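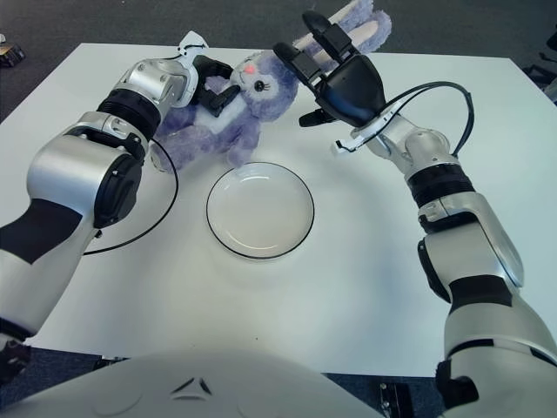 Week 3: Arranging Soft Toys With Crockery

Composition for the tabletop begins with deciding who is in charge. In any arrangement of two objects, one will boss the other about, and with a stuffed animal in the room it's rarely the tableware. The rabbit has fuzz, a pink nose and a glossy dark eye; the plate has a thin black rim and must do what it can with that. Put a foot near the rim, as we've got it, and the two at least look acquainted. Leave the plate empty. Plastic carrots were tried in September and we don't discuss it.

Grey, white and lavender are close in value, so squint before you draw. If the colour goes and you can still find the edge of the muzzle, carry on. If you can't, move the toy, or move yourself, then have a biscuit. 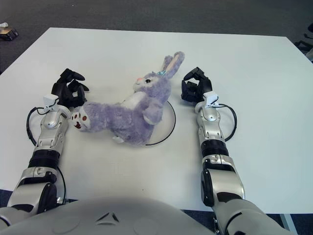 Moving the toy is the bit people rush. A plush animal has no bones and a low centre of ambition - it will sit, slump or topple as it pleases, and your job is to choose the slump. Turn it until the ears make a diagonal. Bows and paw pads go in last, and smaller than you'd like.

Homework: 3 slumps, one toy, pencil only. Shirin Karimi's handout on fur is in the Vosham folder. Fur is not a lot of little lines.

M. Correia

242 shares | 3 comments

Trish: Mine looks like a slipper with ears.

Owen B: Is the biscuit assessed?

Margarida Correia: Everything is assessed, Owen.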